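A Morning at the Drollermont Woolen Mill

Drollermont sits at the end of a two-lane road that follows the river most of the way up. I drove there on Tuesday, April 2, 2019, for the spring open day, which the mill holds before the busy season starts.
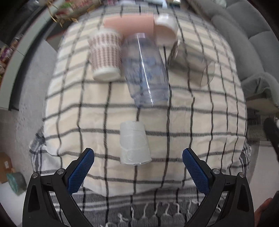
The parking lot was half full by the time I arrived. A woman at a folding table took my three dollars, stamped my hand and told me the next tour left from the loading dock. There were no printed maps left, but the route is marked with yellow tape on the floor and it is hard to get lost.

Our guide was Efa Prydderch, who runs the finishing department. She handed out foam earplugs and told us to tie back long hair and keep bags in front of us. Then she took us in through the wool store, a long brick room with bales stacked on pallets almost to the beams. Most of the wool comes in already scoured. The mill used to wash its own, in a building across the yard, but that closed when the drains needed replacing. It is now used for storing cones and broken chairs.

The wool store smells the way you would expect. Past it is the blending room, where different lots are mixed and blown through a pipe to the carding machines. Carding was the part I understood least before I went. The machine is a row of big rollers covered in short wire teeth, all turning at different speeds, and the wool comes off the last one as a thin web that looks like it should fall apart. It is split into strips and rubbed into soft rope, and the rope goes to the spinning frames next door.

One of the two carding machines was stopped for cleaning, so we could stand close to it. Efa let us touch a scrap of the wire covering, mounted on a board. Replacing the covering on a whole machine takes a week and is planned a year ahead.

The weaving shed is the largest room and the loudest. Even with the earplugs in, you feel it through your shoes. Efa did her talking outside the door and then walked us down the aisle without saying anything. Each loom has a paper card clipped to the end with the order number, the pattern name and the name of the weaver. Two of the patterns running that day were called Owen and Kalley. I asked about this afterward and was told they are named after towns where the mill once had shops. Owen is a herringbone and has been made in the same two browns for decades. Kalley is newer and comes in more colors than the mill would like. It takes a long time to change a loom over, and short runs do not pay.

I spent longest at the warping creel, which is a tall rack holding the cones of yarn that will become the lengthwise threads. The mill's creel holds 600 cones. Razia Gondal was working on it, replacing empties and tying the new ends on. She ties a knot in less time than it takes to see what her fingers are doing. She said it took her a whole winter to get fast, and that the trick is to keep your nails short. She started in the packing room and moved over when a place came up, and she would not go back - packing is cold and the radio only gets one station.

From there the cloth goes to mending. I had not known this step existed. Every piece is pulled slowly over a sloping table under strong light, and two menders look for broken threads and sew them back in by hand with a needle. They mark each fault with chalk first. A good piece might have only a few. A bad one can keep a mender busy all day.

Finishing is wet work and we saw it through a window. The cloth is washed, shrunk a little on purpose, dried on a long frame and brushed to raise the surface. Throws with a fringe get it twisted or knotted after that. Efa showed us two squares cut from the same roll, one from before finishing and one from after. The first felt like a grain sack.

The tour was listed as an hour and ran to 85 minutes, mostly due to questions. It ends in the mill shop. Seconds are kept on shelves along the back wall at 20 percent off, and the fault on each one is marked with a loop of red thread, so you can decide if you mind it. I bought a scarf with a fault I have not been able to find again now that the thread is out.

Lunch was soup and rolls in the old counting house, cash only. The coffee was from Uvari, a roaster in the next valley, and it was better than the soup.

A few practical notes. The upper floor can only be reached by stairs, and the mending room is up there. The floors are oily near the looms, so wear flat shoes. Children under eight are not allowed in the weaving shed but can wait in the shop, where there is a small hand loom to try. Photos are fine except in the design office. The next open day is in August, and the carding machines will be shut down for maintenance that week, so go in spring if you want to see them running.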